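Archive > Laundry and Storage > Golob Closet Trial > Gallery

The Golob Closet Trial, April

The folding guides say every piece of clothing has one right place and one right way to get there. I have my doubts. Over April I went through the summer clothes with the Hunska method, which comes as a 37-page booklet and costs more than I'd like to admit. Notes are short, and I've left out the chapter on "listening to your wardrobe."

Shorts, mint green

Elastic waists are where most folding systems fall apart. Hunska wants them in thirds with the waistband on top, and the gathers push the whole stack over by the second pair. The booklet's other answer is a hanger, which seems like a lot of rail to give up for a pair of shorts.

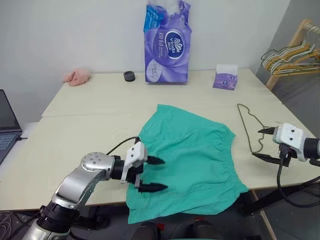

Teal-green cotton, creases and all, with a thin black wire hanger alongside. I don't trust wire this thin. The one on the table has a bend or two in it, and I can't see it doing much for a soft waistband. Clips might, but Hunska sells those separately.

What I'd keep

The advice to lay a thing flat before deciding anything about it is sound – my grandmother did it too, and she didn't charge for it. Thirds work fine for T-shirts. For shorts I'm going back to folding in half and putting them in the drawer.

What I'd skip

The Revon drawer dividers, which slide around. The Talen scented liners, which smell like a dentist's office. And the claim on the back cover that you'll gain 50 percent more space. My drawers are the same size they were in March.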